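Speaker notes — "Wash day without the sulking"
Josiane Vidal, Panville Home Skills Evening, 14th October

Slide 1. Hello and welcome
Say hello, wait for the chairs to stop scraping. Ask who has laundry waiting at home right now (hands up, mine goes up first!). Mention that the handout has the wash symbols on the back, so no need to scribble them down.

Slide 2. Why I love this subject
Tell the story of the pink pillowcases from my first flat in Gilbert Road. Keep it short this time — in July it ran on and I lost the bit about towels. The point is that sorting is a lovely job once you have a place for each pile, and most of us have never given it a place.

Slide 3. Red things
Slow down for this one. Reds and darks can share a load once you trust the red, and you only trust it after a few washes by itself. Explain the damp white cloth test: press it on an inside seam, look for colour. Pass the cloth along the front row, people love having something to hold.

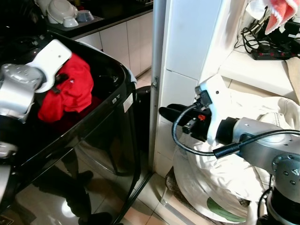 Then pockets. Tissues, receipts, hair grips, the lot. I do mine as each piece comes out of the pile, and I shake out sleeves and trouser legs at the same moment. Do the shake on stage, properly, with the big jumper. It makes a great noise and it wakes up the back row.

Slide 4. Laundry next to the kitchen
Plenty of people in the room will be washing a few steps from the sink, so give this real time. Clean dishes on the rack, clothes down low, and wipe the worktop before anything folded goes near it. A basket by the machine keeps creams and off-whites together while you deal with the bright things. Read out the Konden Street letter if we're running early, skip it if not.

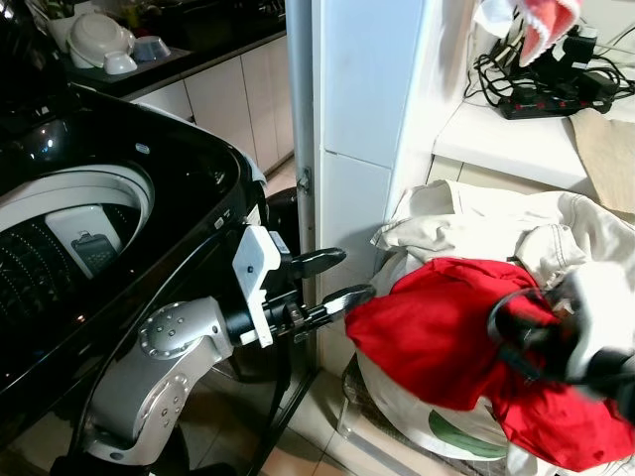
How full should a top loader be?
Fill it loosely to the level given in the machine's manual, and leave the clothes room to move. If you have to push them down, take a few out.

Slide 5. Your turn
Two tables, six people at each, one mixed heap per table. Let them argue! Walk round, and save the odd socks for last.

Leave the Stollix room key with the front desk on the way out.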